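Litach Library's Craft Table Reopens

The craft table at the Litach branch library reopened Feb 3, 2025, after a leak closed the back room in September. Donations came in steadily over the winter, most of them flat, wooden and suspiciously like the inside of somebody's junk drawer.

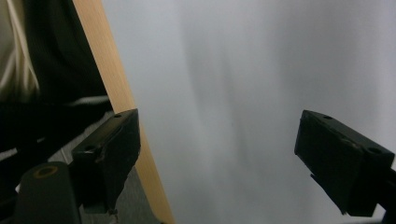
A flat, light-colored wooden stick at the Litach branch.

Rosalía Garrido, who runs the craft hour, has plans for bookmarks, plant labels and a bridge - the bridge being the ambitious part. Last year's version held 137 paperbacks before giving way during a speech about teamwork.

Sign-up is free at the front desk. Bring your own glue, and a shirt you never liked.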